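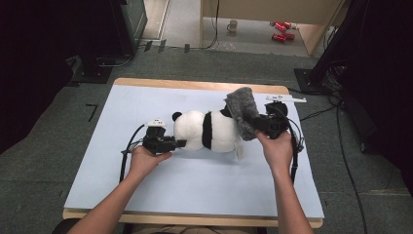 A cuddly panda, lying on its side.

Why do dogs say "woof" in English and "wan wan" in Japanese?

Dostbridge Language Club: Word Explorers

Ask a grown-up what noise a dog makes and they'll probably say "woof". Easy! But ask someone who grew up speaking Japanese and they'll say "wan wan". In Russian it's "gav gav", in Spanish it's "guau guau" (say it like "gwow gwow") and in Korean it's "meong meong". So are dogs speaking different languages too?

No, although that would be brilliant. A dog in Spain sounds pretty much like a dog in Scotland. It's the people who are different, or at least the sounds that people use when they talk.

A very long word for a very fun thing

Words that copy a noise have a special name: onomatopoeia. You say it like this: on-oh-mat-oh-PEE-ah. Try it a few times, getting faster! It comes from old Greek words that mean "making names".

English is full of them. Splash, buzz, hiss, crunch, pop, sizzle, thud. Comics love them, and so do people who write picture books, and you've probably been using them since you were a baby.

Your mouth can't bark

A real bark is a messy sort of noise. It's made in a dog's throat and comes out of a dog's mouth, and we haven't got either of those. When we turn the bark into a word, we have to build it out of the sounds our own language already has.

Think of it like having a box of building bricks. Everybody is trying to build the same dog, but each language has its own box. Some boxes have bricks that others don't. Japanese words, for example, usually end in a vowel sound or an "n", so "woof" with its "f" on the end would feel very odd. "Wan" fits perfectly.

People also notice different bits of the same noise. One person hears the growly start of a bark and another hears the snappy end. Neither of them is wrong!

Round the farmyard

Cockerel
English: cock-a-doodle-doo
French: cocorico
German: kikeriki
Japanese: kokekokko

Look how many "k" sounds there are. Nearly everyone seems to agree that cockerels are very keen on the letter k.

Pig
English: oink
French: groin groin
Japanese: buu buu
Swedish: nöff nöff

Pigs are where it all goes wild. Try reading those aloud to a friend and see if they can guess the animal.

Duck
English: quack
French: coin coin (say it a bit like "kwan kwan")
Danish: rap rap

Yes, Danish ducks are rappers.

Cat
English: miaow
Japanese: nyaa
Korean: yaong

Cats are much easier to guess. A miaow is a long, stretchy noise, a bit like the vowels we make ourselves, so lots of languages end up with something similar.

Sounds for things that don't make a sound

Now for our favourite part. Japanese has words that work like noises but describe things you can't hear at all! "Kira kira" is for something that sparkles, like stars. "Fuwa fuwa" is for something light and fluffy, like a cloud or a really good pancake. There's even "shiin", which you may see in Japanese comics when a room goes completely silent. A sound word for no sound!

Korean has loads of words like this too, and so do many languages in Africa. English has a few that come close. "Zigzag" doesn't copy a noise, but it does somehow feel pointy when you say it.

Try it yourself: the noise hunt

You need 2 people, a pencil and some paper.

1. Sit somewhere with plenty going on, such as a kitchen or a park, and listen until you both hear the same noise. A kettle is good, and so is a squeaky gate.
2. Without talking, each write down a word for that noise. It has to be a new word, so no using "squeak"!
3. Swap papers and read each other's word out loud.
4. Do it again with 9 more noises.

Did you ever write exactly the same thing? Probably not very often, and you were both listening to the same noise in the same place. Imagine how different the words can get with whole countries joining in!

If you know someone who speaks another language, ask them what a frog says. Then ask about bees, and owls, and sneezes. Yes, sneezes! We say "achoo", but in Japanese it's "hakushon".

Words to remember
Onomatopoeia: a word that copies a sound
Vowel: a sound made with your mouth open, such as a, e, i, o or u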